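Clerel Bench Cell
Product page, updated March 8, 2024

Clerel is a bench cell for customers who want to try a machine on small hand jobs: press a button, close a lid, move a cup from one place to another. Many people ask us if it can take over the chores of a workshop or a kitchen already. Our answer is: a few of them, when the object stands in a known place and a person is near.

Pressing is the job we recommend to start with. The arm must find the box, come down over it and stop at the correct height. Simple for a hand, but shiny surfaces and shadows make it difficult for the software — please plan time for this.

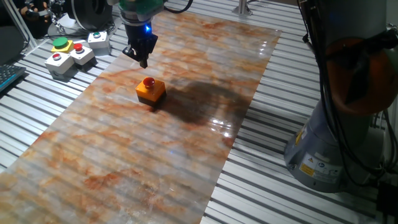

Gripper over an orange push-button box on a marble-pattern sheet, with four other boxes to the left.

In our January trial, Chinyere Sani and Garba Isah ran 200 presses with the Fluvel software and the machine missed 13. Most misses came after the box was moved and the position was not taught again. Folding towels and sorting mixed screws were also tried. These we do not offer yet.

Supplied with the cell: arm, parallel gripper, Fluvel license for one computer, 4 hours of training by video call.
Not supplied: table, computer, safety fence.
Price: 1850 per month, minimum rental three months.

Questions before ordering go to Obinna Jibrin, sales. For repairs please write to Sivaprasad Devadiga and include the serial number of the arm.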